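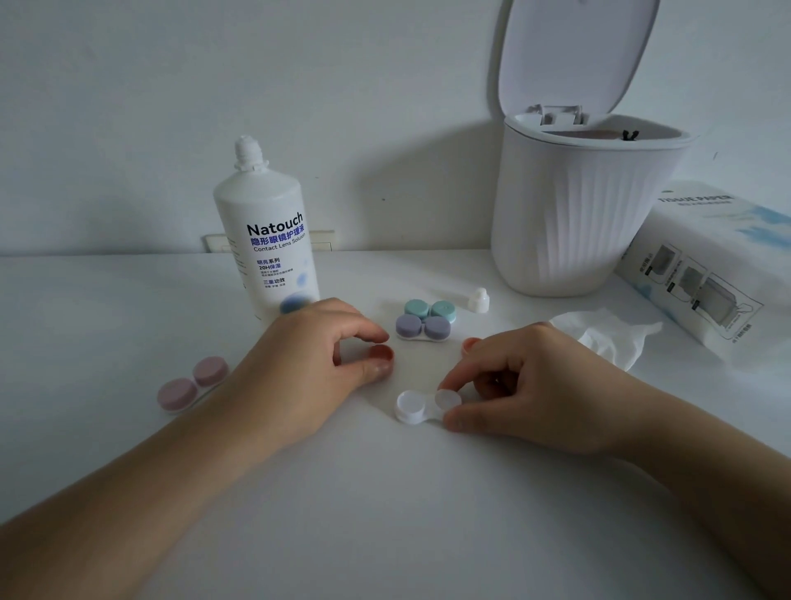 Photo: Josefina Arancibia

Small Habits, Week 2: How routines stick, and why they come unstuck

Welcome back, everyone, and thank you for the very thoughtful diaries you handed in. I have read all 26 of them (it took me two evenings and rather a lot of tea) and I'll be quoting a few lines in class with names left off. If you'd prefer I didn't use yours, just have a word with me at the break.

Last week we talked about what we mean by a habit in everyday speech, and we agreed, more or less, that it's something you do without first having a little argument with yourself. Today I'd like us to look at where habits come from and what happens to them when life is rearranged around them.

Cues

Most of the older writing on the subject starts with the cue. A cue can be a time, a place, a person, a smell, or the thing you did just before. Yogesh, who taught this course before me, used to ask his students to stand in their own kitchens and say aloud what they were about to do next, and I still think it's a lovely exercise, though do warn the people you live with! What you'll notice is how often the answer comes from the room. The kettle is there, so you fill it. The keys are on the hook, so you check your pockets.

Bathroom routines are especially good to study, as they tend to be short and private and done in the same order for years on end. Anybody who wears contact lenses will know the business of the case, the solution, left before right or right before left, and how odd it feels to swap them round. Several of you wrote about teeth, and one of you wrote a whole page about a flannel, which I enjoyed enormously.

Repetition

People always want a number here. How many days until it's a habit? I'm afraid I can't give you one. It depends on the person and on how fiddly the task is, and drinking a glass of water with breakfast will settle in a good deal sooner than going for a run before work. Missing a day matters less than most of us fear. Please read pages 2 to 26 of the Valdebenito pamphlet with this in mind, and put a pencil mark beside anything that sounds too tidy to be true.

When the routine moves house

Our main case this week is Lorena's account of moving from a flat she had lived in since her student days to a shared house in Dirnanen. She kept a diary all through March, and it's very frank. The big things she had planned for went well enough. What threw her were the tiny ones: the light switch on the wrong side of the door, no shelf by the sink, a housemate who was always up first. She lost three habits in a fortnight and picked up one she didn't want (biscuits at the bus stop, if you're wondering).
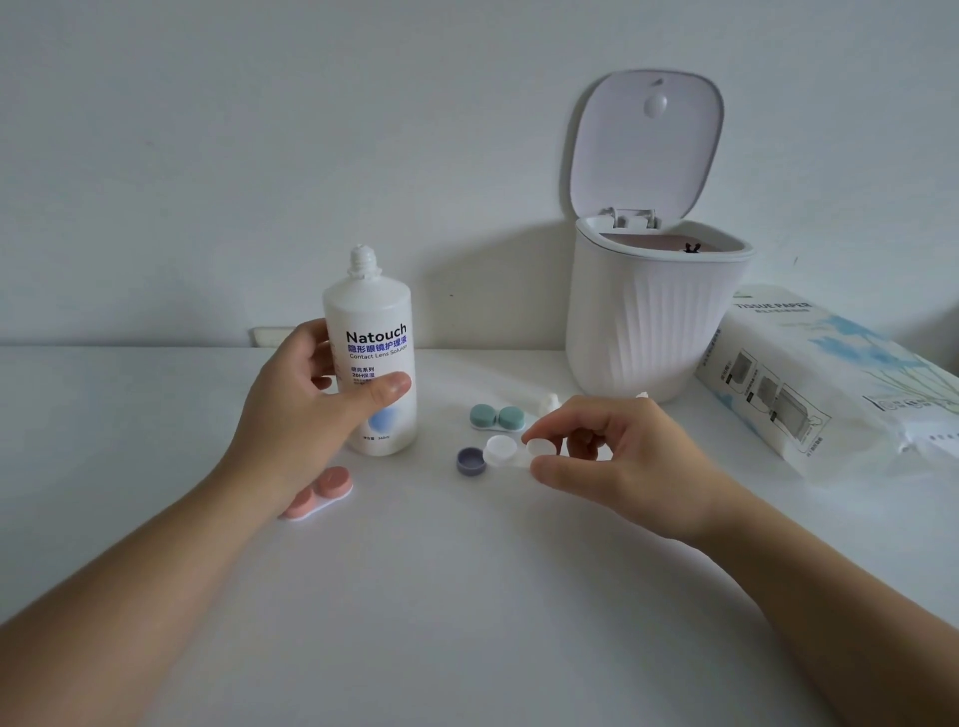
For discussion in your groups

Have a think about these before class, and jot something down for each, even if it's only half a sentence.

Which of your routines would survive a move, and which depend on one particular shelf or drawer?
Is there anything you do in a fixed order where the order makes no difference at all?
Vicente argued last week that a habit you've chosen and a habit you've drifted into feel the same from the inside. Do you agree with him?

Reading and diaries

The second diary is due on 17th April, on paper if you can manage it, in the tray outside room 215. Please choose one routine only and write down what came just before it each time.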